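6 Jun 2021

Arnodthorpe workshop, textile bench. Madder and weld baths, second round.

Came in on the Sunday to get the weld done while the bench was free. The alum-mordanted wool from Friday had been sitting in a damp towel in the cold cupboard and was fine. No smell, no spots. Divided it into 10 skeins and tied each with a figure-eight tie in cotton, loose, because the tight ties in March left white bands that still show on the finished Zelau samples.

Weighed everything dry before mordanting, so the numbers are good this time. 300 g of wool total. Weld at equal weight, chopped short, stalks and all. The Semex scale drifts if it is left on, so I zeroed it before every skein. Someone should order a new one. I have written that in this book before.

Soaked the weld overnight in rainwater and brought it up slowly. Held it well under a simmer for an hour, strained through muslin, and put the plant matter back in its bag for a second extraction. The liquor looked thin and brownish, as it always does before the chalk goes in. Added chalk a pinch at a time and stopped when the color turned. I did not weigh the chalk. Next time weigh the chalk.

Skeins went in wetted out, all together, with the bath lukewarm. Brought up over 40 minutes and left at heat for another 40. Turned them by hand with the glass rod, no stirring. Two of them came out with a paler patch near the tie, even with the loose ties, so it may be the way they hang in the small pot. The big pot would be better but the lid is warped and it loses heat on one side.

Color on the first eight is a clear, slightly green yellow. Good match for the Marinescu card, strip 9, if I look at it by the north window. Under the tube lights it goes acid and I would not trust any matching done there. The customer wants the weld beside a lilac. 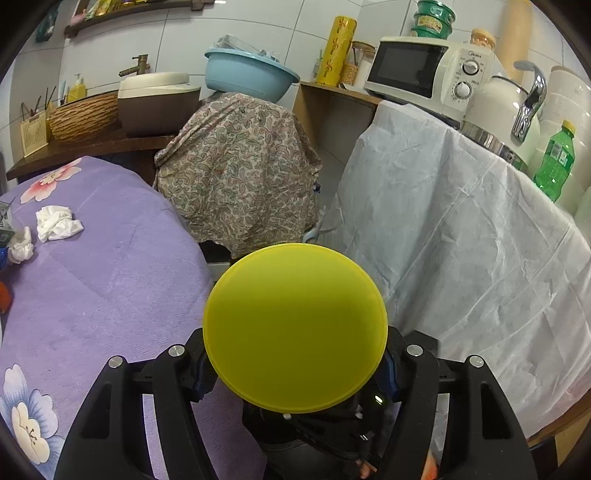

Flat yellow disc with the lavender-purple flowered blanket to the left.

The lilac itself is still a problem. Cochineal with a touch of iron gave a gray mauve that is pleasant enough but too dull next to the weld. Logwood on alum gave the right purple and then faded badly on the window strip, so that is out unless the customer accepts it for a wall piece kept away from light. I would rather try cochineal over a weak indigo dip. The indigo vat is flat at the moment. It needs feeding and a couple of days' rest before it is worth putting anything in it.

Madder: left the roots soaking, changed the water twice to get rid of the first yellow-brown. Tap water here is hard enough that I do not think chalk is needed. Temperature has to stay low – last time it climbed while I was on the phone and we got brick instead of red. I will stay with the pot. Plan is to start first thing and have it cooling by lunch.

Rinsing. Weld skeins rinsed three times in water matched by hand to the bath, then one soak with a few drops of neutral soap. Very little color came off. Hung on the rack at the door end, out of the sun. One skein slipped onto the floor and picked up lint, so it is marked with a red thread and should go in the practice bag.

Exhaust bath kept in the lidded bucket under the bench, labeled. Please do not tip it out. There is enough left in it for a pale set, and I want to run the linen offcuts through it to see if they take anything at all. They were scoured but I have no note of whether they were mordanted.

Yarn count for the big order is still open. They asked for 3,000 m in the yellow and what we have wound so far will not cover it. If the second batch of fleece spins up like the first we should manage, but it is from a different farm and feels coarser. Dye a test skein from it before promising anything.

To do:
– feed the indigo vat, check it again in two days
– weigh chalk into small bags
– cut light-test strips from two weld skeins, one to the window, one to the drawer
– replace muslin, the current piece has a hole near the hem
– ask about the lid for the big pot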